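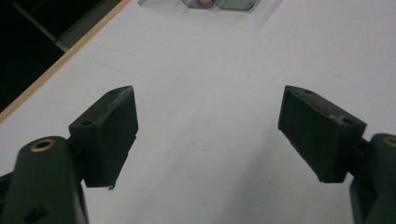

Tips for Showing a Gripper a Small Household Task

Last updated Apr 21, 2018

These notes cover teaching by hand, where you hold the gripper yourself and do the job with it, and teaching by remote, where you steer an arm from a controller. The job used throughout is putting small things away in a divided plastic box, the kind sold for beads and fishing tackle.

Before you start

Clear the table down to what the task needs. Decide where the box goes and where the item starts, and write both down. A strip of masking tape is fine for the first few runs, but take it up afterward or the arm may learn to look for the tape.

Check the pads on the fingers. Foam and felt wear at the corners first, and a loose thread will drag a rubber band along with it. Trim frayed bits with small scissors. If the covering has started to peel, replace it on both fingers at the same time so the grip stays even.

Open the fingers all the way before every run. Start from the same opening each time.

Clear plastic

See-through boxes are harder to teach with than solid ones. The walls show up mostly as edges, and glare moves when you move. Use soft light from one side and turn off any lamp that leaves a bright spot on the lid. A plain pale tabletop is good enough if the box throws a shadow on it.

Fold the lid back as far as it goes before recording, unless opening the lid is part of the task. Teach the lid separately. The small tab wants a light touch, and a run that mixes the lid and the sorting is hard to fix later.

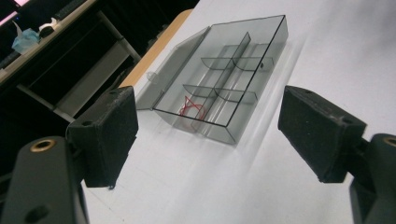 Rubber bands are a fair test for a beginner. They fold, they cling to foam, and they never lie the same way twice. Come straight down, close slowly, and lift clear of the dividers before you move sideways. When placing one, wait a moment after opening the fingers – a band will often hang on one pad for a second.

Vary the start a little. Turn the box a few degrees between runs, and use a different compartment every 8 runs. In March we recorded 143 runs on the Usside bench and kept 58. Most of the rejects were rushed releases.

By hand or by remote

Holding the gripper is faster and feels more natural. Keep your free hand out of the work area and don't steady the box with it. Remote control is slower, but the arm can't be shown a reach it is unable to make. For tight compartments we start by hand and finish by remote.

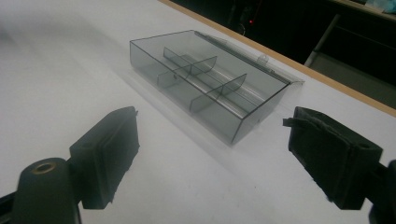

Should I keep a run where I missed the first grab?
Keep it if you recovered smoothly and finished the task. Delete it if you stopped, bumped the box out of place, or reached in with your fingers.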